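## About Clakberg

Clakberg supplies commercial laundry and textile finishing to hotels, clinics and rental apartments in Tarklow and Jernum. The company operates two plants. The Tarklow plant handles flat linen; the Jernum plant handles curtains, table covers and garments that need pressing by hand.

Work is accepted by weight. The minimum order is 50 pounds, and each load is logged at intake, sorted by fiber content and assigned a wash program. Water is softened on site.
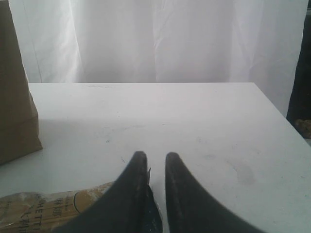
Curtains are measured before and after washing, and the shrinkage figure is printed on the delivery note. Flame-retardant fabrics are processed separately and can be re-treated on request. Storage between seasons is available for up to two years.

Todor Nikolaidis manages both plants and signs off on new wash programs. Detergent and dosing records are kept for each account, and customers may request copies.

New accounts are opened through the Jernum office. Pickup routes are revised every March.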